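Section 3: Setting Up the Grovis Livewell Pump

I put my first Grovis in on a Wednesday evening and had it running before dark, so don't let the bag of fittings scare you. Kill the power at the battery switch before you touch anything.

1. Close the seacock. Check it twice (I do!).
2. Thread the Grovis onto the intake fitting by hand, then give it one more quarter turn with a wrench. Stop there -- the collar is plastic and it will crack.
3. Slide the hose over the barb and put on both clamps, screws facing opposite ways.
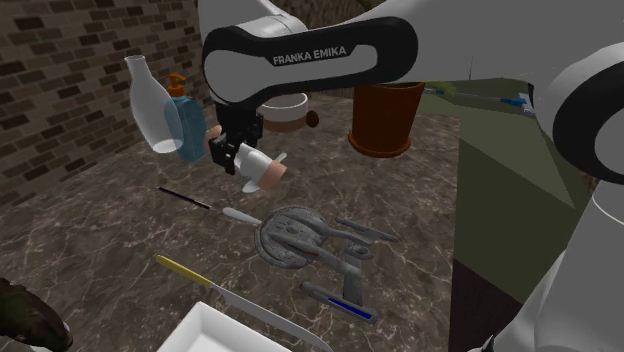
Arm and gripper over a dark marble countertop.

CAUTION: Never run the pump dry. I cooked an impeller that way in June, and Ye-ji Shim at Zalamine was very nice about selling me another.

4. Run the brown wire to the switch panel and the black wire to the ground bus. Use a 3 amp fuse, even if your old pump had something bigger.
5. Fasten the wires up high, well away from bilge water. My Antal skiff took 21 cable ties, but I'm fussy.

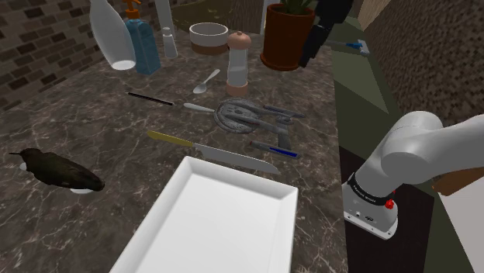 White tray and yellow-handled knife on the counter.

6. Open the seacock and look for drips at the collar and both clamps.
7. Power up and set the timer dial to 2. That's plenty for a dozen baitfish in mild weather -- go higher if the well is crowded.

NOTE: If the pump hums but no water comes in, you've probably got an air lock. Wiremu Doolan taught me to back the boat up slowly for a few seconds, and that clears mine nearly every time. Still nothing? Shut it off and go to Section 4, Clearing the Intake Strainer.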